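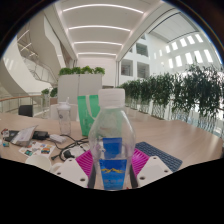

Week 7 report – Handheld gripper project
Team Heron, Intro Robotics project class
Submitted 05/03/2023

1. What we were trying to do

Goal from the proposal: collect demos of picking up everyday stuff with the handheld gripper, then train a small policy on them and run it on the Tilis arm. This week was bottles only. Cups and boxes come later if there is time (there probably won't be).

2. Setup

Two white fingers, screwed on, with the pink grip pads on the inside. Camera is on the tool so it sees the fingers and whatever is between them. We moved out of the lab to a table by the atrium railing – more light, and the lab was booked anyway. Object was a clear water bottle with a blue label and a white cap, only a little water left in it. We left our junk on the table on purpose, cables and chargers and a mug and so on, so the background isn't the same clean desk every time.

Each demo goes: start recording, come in from the front, close on the body of the bottle, lift, hold, put it back down, stop recording. One person holds the gripper and one person watches the laptop and resets the bottle.

3. Data

105 demos recorded. 7 thrown out, mostly because the recording was stopped too early. Two of those the bottle got knocked over before the fingers closed. We kept a few sloppy ones where the grasp was off center but still worked, we weren't sure if that was right. Ask in office hours.

Demos are on the shared drive in the Drotance folder. File names are a mess for the first day, sorry, the second day is better.

4. Training

Same script as last week, only changed the image crop. First run used the wrong calibration file and we didnt notice until it was done, so that was a night wasted. Second run was fine. Loss looked normal but it looked normal on the bad one too so I don't think that tells us much.

5. Results on the arm

40 trials, bottle placed at random spots inside the taped square. 28 good picks, 12 failures.

Failures:
- closed too early, in front of the bottle (5)
- pushed the bottle over coming in (4)
- got it but it slipped on the lift (3)

The early closing is the one that bothers us. Our guess is the clear plastic – the part above the label shows whatever is behind it, and with a busy background the edges get lost. When the label faced the camera it seemed better but we didn't record which way it faced so we can't prove it. Should have.

Slips might be the pads. The old smooth ones were worse, but we never ran a real comparision.

6. Problems

Sun through the skylights changes a lot over the afternoon. Some demos are way brighter than others. Could be good for training, could be bad.

Battery on the tool ran out once in the middle of a batch. Bring the spare.

We used the Georgiev mount from the other section for the last batch and the camera sat a bit lower. Those demos are marked in the log.

7. Next week

Write down label direction for every trial
Try a bottle that isn't see-through, same table
Same bottle on a plain background, to check the guess in part 5
Fix file names
Start the final slides (due end of May)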